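Praltora test kitchen -- notebook, December, entry 11

Started at 2 in the afternoon, which is when the shop upstairs goes quiet and I can have the good kettle.

Aim: fix the roasted oolong milk tea before it goes on the Waltel counter menu. Current version tastes like warm cardboard that once met a cow. The customers are polite about it. They order it once.

Setup. Same base as last entry: Atia dark roast, 600 ml water just off the boil, steeped and strained through the fine cloth. Whole milk. Brown sugar syrup from the batch in the door of the fridge (the one labeled "SYRUP NOT COFFEE", which tells you something about how the last batch ended).

First try: longer steep, nothing else changed. Stronger, yes. Also bitter enough to strip a deck. Adding more syrup to cover it gave me a drink that was bitter and then sweet, one after the other, like being yelled at and then handed a cookie. Poured out.

Second try: back to the short steep, but more leaf. Much better. The roast comes through first, a little toasted rice, a little burnt sugar, and then the milk. Left half the pitcher on the bench to see how it held up and went to answer an email about straws. When I came back it had dulled noticeably. Iced, it was duller still. Our delivery customers will be drinking it in that state, so this matters more than I'd like.

Third try: more leaf again, and I swapped part of the milk for evaporated. I've been resisting evaporated milk for months on grounds I can no longer reconstruct. It was the best cup of the day by a mile. Rounder, thicker, and it stood up to the ice. I will be quietly removing my earlier remarks on the subject from the front of this notebook.

Side business: pearls. Went across to Su to buy one of theirs and see what the fuss was. Their pearls are better than ours. There, I've written it down. Soft the whole way through with no chalky middle, and they taste of something. Ours taste of whatever we pour over them. I suspect they rest them in hot syrup after cooking, where we rinse ours cold and then sugar them. Their actual tea was thin, I'm pleased to report, and the cheese foam had the texture of shaving cream -- but you could eat the pearls with a spoon and go home happy.

So: cooked a small pot of ours and let it sit, lid on, heat off, then straight into warm syrup. Better after an hour. Gluey after 3. Somewhere in there is a window, and the afternoon shift would have to hit it every time, while also working the register. Not sure I believe in that. May be worth cooking smaller pots more often, and accepting the complaints.

Sweetness levels: we still have five on the menu board and I still can't tell two of the middle ones apart blind. I made the cups, shuffled them, and got them wrong. Suggest dropping to four and seeing if anyone writes in.

For whoever opens tomorrow: the strainer cloth is drying over the sink, please don't use it on the counters again. The taro powder is clumping, so sift it or throw it out, but don't put it back on the shelf and walk away. I've done that one already, more than once.

Next: repeat the third try with less syrup. Price the evaporated milk by the case. Try the pearls again with a timer I can hear from the other room.

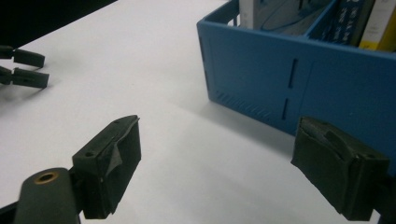
Also want to test the oolong hot in the small cup, without pearls, for the people who come in asking for "just tea" and then look hurt when it arrives with a wide straw. Same leaf, same steep, no syrup unless they ask. If it's any good it can go at the bottom of the menu, under the fruit ones.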